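**Bretness College – Foreign Policy and Public Opinion, handout for week 9**
Revised 24th August. Please bring it to the seminar in the Abdel Hamid Room.

## 1. Where we stopped

Last week we discussed why a government speaks about a crisis in a distant country. Today we look from the other side: why do ordinary people follow such a crisis, and what do they compare it with?

The first point is simple, but students often forget it in their essays. A person who reads about foreign events does not read them with an empty head. She has her own prices, her own elections, her own memory of queues or of strikes. When she comments on a currency falling on another continent, a good part of the comment is about the currency in her own purse. We call this *reading by analogy*.

Reading by analogy has two forms:

- **Warning.** "If we go on like this, we will finish like them."
- **Comfort.** "They have it worse, and they are still standing."

The same event can serve both forms on the same day, and sometimes in the same newspaper. 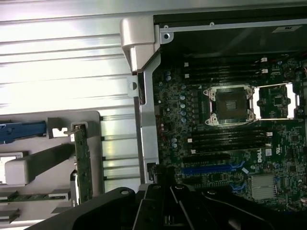

It follows that a strong reaction does not tell us yet on which side the reader stands. In your notes, please write separately what the person says about the foreign country and what the person says about home. If the second part is missing, leave the column empty. Do not guess it.

## 2. Official line and street line

In states where the broadcaster is close to the government, the official line on a foreign crisis usually arrives early. It names a friend and an opponent. The street line arrives later and it is less tidy. It is made of jokes, of complaints about fuel, of questions from relatives who work abroad.

The two lines may agree in their conclusion and still disagree in the reason. For example, both may reject an outside intervention. The official line rejects it from the principle of sovereignty – the street line perhaps only from fear that import prices will rise again. In a survey table these two people stand in the same box. In an interview they would hardly recognise each other as neighbours.

Please be careful with the word "solidarity". I accept it in your essays when you can show one of the following:

1. a cost which the speaker is ready to carry;
2. an action, even a small one;
3. a position held over time, also when the news has moved to something else.

A slogan alone is not enough.
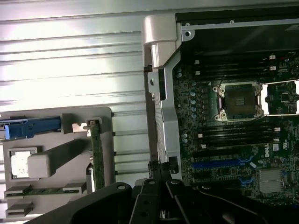

## 3. The Usora file

For the exercise we use the Usora file, which is a collection of 629 reader comments on one foreign crisis, gathered in May. The comments are translated, so don't build an argument on a single word. The translators had to choose between "regime" and "government" many times, and they did not always choose in the same way.

Each group receives 400 comments. The groups overlap on purpose, so that we can compare how you have coded the same text.

Codes to be used:

| Code | Meaning |
|---|---|
| W | analogy as warning |
| C | analogy as comfort |
| O | repeats the official line |
| N | no reference to home |

A comment may carry 2 codes at most. When you hesitate, write the hesitation in the margin. I value an honest margin more than a clean table.

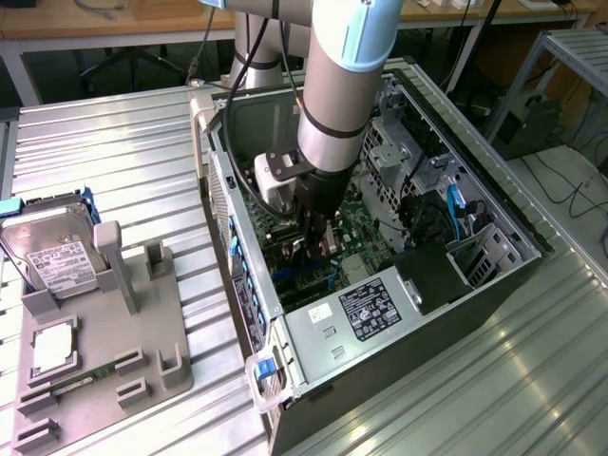

*Open computer tower lying on its side, with a robot arm reaching into it.*

## 4. Common mistakes from previous years

Many groups treated irony as support. A comment such as "we should send them our economists, we have so many good ones" is not an offer of help. Read it aloud before you code it.

Other groups counted the loudest writers several times. One person can write thirty comments in an evening, and thirty comments are not thirty citizens. The file gives a number for each account; use it.

Finally, remember who is absent. People who are afraid do not comment, and people who work two shifts do not comment either. These are different silences and your essay should not put them together.

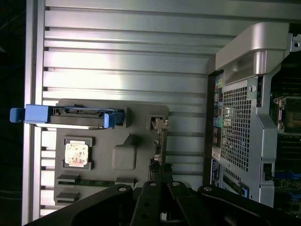
*Blue drive carrier handle, with a processor in its socket below.*

## 5. Reading and preparation

- Turness Reader, chapter 9, the section on analogy. The section on embargoes is optional.
- Your own coding of the first part of the file, on paper.
- One paragraph on this question: can a reader feel sympathy for a foreign public and distrust both governments at once? Give a comment from the file in your favour and one against you.

Late paragraphs can be put in the box beside the door of the seminar room. Please write the number of your group on top.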